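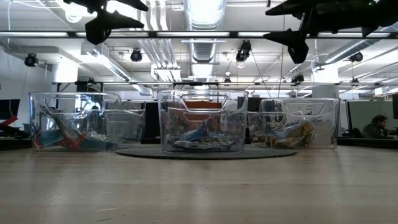
How long does the visit take? Ninety minutes if you keep up with the guide, closer to two hours if you stop at the sorting tables like we did.

Notes from the Zodton open day, typed up on the train home so excuse the state of them. Got there at 10, parking already full, walked up from the Kristiansen lot. Wenche Halvorsen met our group at the gate, handed out vests (all size large) and off we went.

Main hall first. Loud. 3000 kilos of household packaging through it on a normal morning, Wenche said, most of it from Nornuddale and the villages up the valley. We got the walkway above the belt and not much explanation because you can't hear a thing up there. Kids loved it. I mostly held the rail.

Then the wrapper room, the part I came for. Light wood-look tables, clear plastic bins with cutout handles, crumpled packaging in them. Snack-bag type stuff, the kind of thing I cram in my coat pockets all winter. Clear bins are a good idea - at home ours is a gray tub with a lid and anything could be in there. With these you can see straight through the side. One had a pile with teal, red and white all mixed in, the middle one a blue wrapper sticking up in a point, another just a crumpled bag lying along the bottom, golden yellow and brown at one end. I want three of these for the pantry. Asked where they buy them, Holger Westerberg (runs the room) said Cladano, sold in boxes of 6, so now I need a neighbor to split with.

Holger's talk was short and good. Thin film is the headache. Shiny wrappers often have a few layers stuck together and they can't be pulled apart cheaply, so a lot of it ends up burned for heat. He didn't dress that up. Flatten or don't flatten? Don't bother, he said, just empty it properly. Crumbs are worse than creases. And don't stuff one wrapper inside another, which I have done my whole life.

Somebody asked about paper sleeves with a plastic window. Long answer, missed half of it, the door was open to the hall.

Coffee at 11.30. Cinnamon buns gone by the time the second group came through, sorry second group. Ragnvald Lundgren had a stand with local collection maps, took one, allready lost it.

Last stop the baling shed. A finished bale weighs 400 kilos and they let you lean on one. Smells like old yogurt. 22 of us on the tour and I think everybody took the same photo.

Practical: closed shoes, they do check. Stairs up to the walkway are steep and there's no elevator. Toilets only at the gate so go before. The wrapper room is warm, the hall is freezing, bring a sweater you can tie round you. Next open day is in March, sign up at teh gate office or call and ask for Wenche.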